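Home | About | Garden | Day Trips | Recipes | Archive | Search

An Afternoon at the Robot Lab Open House

December 2021
Posted by Lena Adamczyk

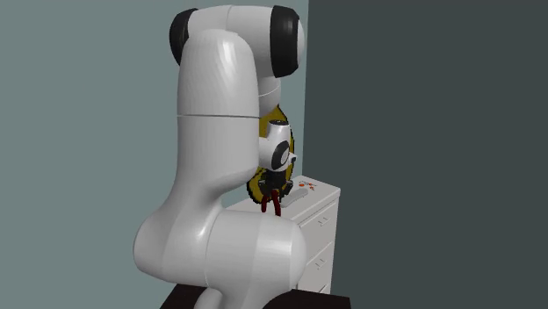

The simulated arm at its cabinet, from the demo at Evville.

I have been promising to write this one up for a while now, and a couple of you have asked (hi, Rutilio!), so I made a big pot of tea and sat down with my notes, which are mostly on the back of the parking receipt. Anyone who has read this blog for long knows I am not a technical person. I grow tomatoes and I complain about the county road. But my nephew Cirilo started at Siltov over the summer, and when he told us they were opening the doors to families and neighbors for an afternoon, I said yes before he had finished his sentence.

Siltov has the long low building out past the feed store in Evville, the one that used to be the Valdovinos furniture warehouse. My parents bought their dining set there! I stood in the front hall trying to work out where the lamps used to be and I'm afraid I held up the line a little. They have kept the old freight doors, and somebody has painted them a very cheerful green.

There were 214 of us signed up, which I know because it was on the sheet at the front desk, and they split us into groups so we wouldn't all be standing on top of each other. Ours had eight people in it and was led by Setareh Heydari, who works on the simulation side and was as patient as anyone I have ever met. She had a way of stopping and waiting after she explained something, so that you could ask your silly question without feeling you had interrupted. I asked plenty of them.

I had expected to go straight in to see robots moving around, and we did get to that later, but the first stop was a room with a big screen on the wall and chairs set out in front of it. Setareh said that most of what her group does happens on that screen. Before they ask a real arm to do a job, they have a computer version of the arm try it in a computer version of a room, as many times as they want, day and night, and nobody has to sweep up afterward. I liked that very much. I could use a computer version of my kitchen.

The picture at the top is from that part of the demonstration. It is all drawn by the computer, the arm and the walls and the little chest of drawers too. I have to say the arm looked awfully solid to me, with those glossy white joints and the light shining on them. The rest is plainer, and the yellow and black thing behind the gripper has an edge on it like one of the old video games my brother used to play. I got stuck on those two dark red prongs under the gripper, which to my eye look just like the handles on a pair of pliers. My late husband had a pair with red grips and I was thinking about his workbench for a good few minutes, so if Setareh said anything important right then, I missed it.

What she wanted us to understand, I think, was how much a person does without noticing when they reach over to a cabinet. You don't think about your elbow. The arm has to be told about its elbow, or it has to learn about it, and it has to know where the cabinet is so it doesn't go barging into the drawers. She asked the group which part of a job like that we thought would be hardest, and everybody guessed something different. The man next to me said opening a drawer with a small handle. I said picking up anything thin that's lying flat, because I can't do that myself with my fingernails short. Setareh said both of those had given her trouble, and that she had once spent four days on one handle. Four days! I have had houseguests who stayed less.

A boy of maybe ten asked why they didn't put more furniture in the room on the screen. She told him that they add clutter a bit at a time, and that a bare wall is easier to start with. He looked at the wall for a while and then told her she should add a dog. She wrote it down, too. I saw her do it.

After that we went through to the shop floor, where Vasilis Radulović had a real arm running behind a clear partition. He has named it Zinder, for reasons he would not go into. Zinder was moving wooden blocks from one tray to another, very slow and careful, and every so often it would stop as though it had remembered something on the stove. Vasilis said the pauses were the software checking its next move. I've known people who could use that feature. He let the children press a big button to start each round, and the line for that button was longer than the one for the cookies.

One round, Zinder let a block slip and it bounced off the edge of the tray and onto the floor, and the whole crowd went "ohhh" like we were at a ball game. Vasilis didn't seem bothered. He said he would rather we saw a miss than thought it never happened, and then he went in and picked up the block himself - by hand, the old way.

I did get a few minutes with Cirilo at the end. He showed me his desk, which is much tidier than his bedroom ever was, and introduced me to so many people that I have mixed up all their names, and I am sorry if you are one of them. His mother couldn't get off work, so I took it upon myself to be embarrassing for both of us. I told his supervisor about the time he took apart my toaster.

We stayed about two hours in all. The cookies were from the bakery on the square (the molasses ones, get there early if they do it again), and the coffee was better than it needed to be. Parking is in the gravel lot on the far side, and you will want sensible shoes, because it was all puddles the day we went.

Cirilo thinks they will hold another one in August, when the kids are still out of school. I have already asked him to put me down for two spots. Rutilio, one of them is yours if you'll drive.

Next time I will get back to the seed catalogs, I promise. I still owe you all the results of the great pepper experiment.

Contact Lena | © Lena Adamczyk, all rights reserved | Back to top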